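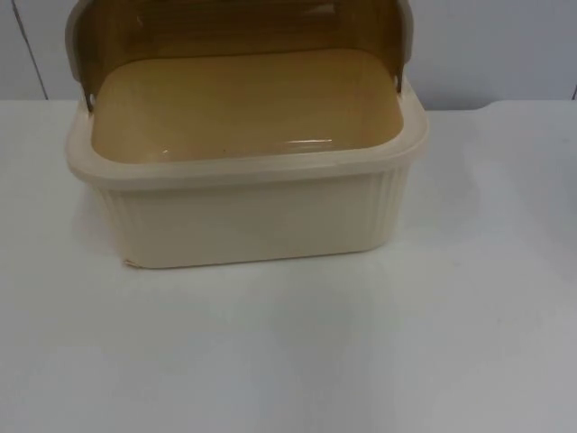
Clyde Tillman
Contributing Editor, Kitchen and Pantry

How to Keep a Homemade Loaf Going Past Breakfast

Store bread is built to survive a long truck ride and a week of neglect. Yours has flour, water, salt and yeast in it, and it starts going downhill while you're still admiring it. You can slow the decline quite a bit, though, with very little effort and one purchase you may already regret making at a yard sale.

Let it cool all the way

Leave the loaf on a rack for 3 hours. I know. You'll cut it at twenty minutes, the middle will be gummy, and you'll blame the recipe. A loaf put away warm also steams itself, which ruins the crust by dinner and invites mold by the weekend.

Pick the right home for it

Crusty bread wants a little air. Put it in a bread box with the lid closed, no bag, cut side down. Soft sandwich bread wants less air, so bag it first and then put it in the box. Don't store the two together unless you want the crusty one to turn soft out of sympathy.

A plastic roll-top is fine. Wendell Ambrose, my neighbor in Plunport and a man with opinions, holds out for wood. I've eaten his bread and mine on day three and would not want to testify as to which was which.

Stay out of the refrigerator

Cold makes bread go stale faster. It does hold off mold, so you end up with a loaf that looks perfect and eats like a ceiling tile. If your kitchen is a swamp in July, use the freezer instead.

Freeze what you won't eat by tomorrow

Slice first, then wrap tight and press out the air. Slices go straight from freezer to toaster. A whole frozen loaf goes straight from freezer to back of freezer, where I recently met one labeled January with no further comment.

Clean the box

Dump the crumbs once a week. Every couple of weeks, wipe the inside with a cloth dipped in white vinegar and water, half and half, and get into the corners where the lid turns. Leave it open until it's completely dry. If you find mold, wash the whole thing with hot soapy water before any new bread goes in.

Rescue the stale one

Run the loaf quickly under the tap, crust only, and put it in a 325-degree oven for ten minutes. It comes back nicely, once. Eat it that same evening, and turn whatever is left into croutons.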